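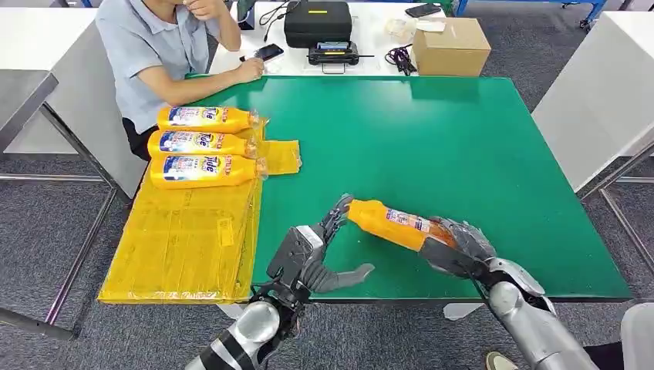 Cikodus Packing Cell: Progress Report to Celliseck
Jun 7, 2019
Prepared by Felicidad Ambrosio

Work this period went into the bottle handling trials and the equipment list for the second half of the grant. We are on plan for the trials and behind on purchasing.

Trials

The two-handed setup is running on the green table with detergent bottles in clear film and flat yellow bags. Film is the hard part for grip planning, so we are keeping the wrapped bottles in the set. We have 600 trials budgeted and will report grip results by item type once the full set is complete.

The wrist camera view is used to check finger position on approach. Fast arm moves blur the background, and we want to settle that before ordering more cameras.

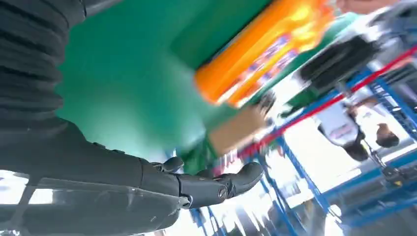
Wrist camera view with the hand near the green surface.

Equipment

The February budget allowed for one spare hand. We now ask to move money from the travel line to cover a second, so that left and right each have a spare. Detgate quotes 6 weeks for delivery, and a damaged hand without a spare would stop two-handed work for that long.

Finger pads and cables were budgeted together as small parts. We would like them listed separately. The pad order is 100 pieces, enough to finish the trials.

We are not asking for a new table or shelving. The Tan conveyor stays on hold until we have the grip results.

Decisions needed

Approval of the second spare hand.
Approval to split the small parts line.
A contact at Celliseck for the Detgate purchase order.

The next report will include the revised budget sheet and the camera quote.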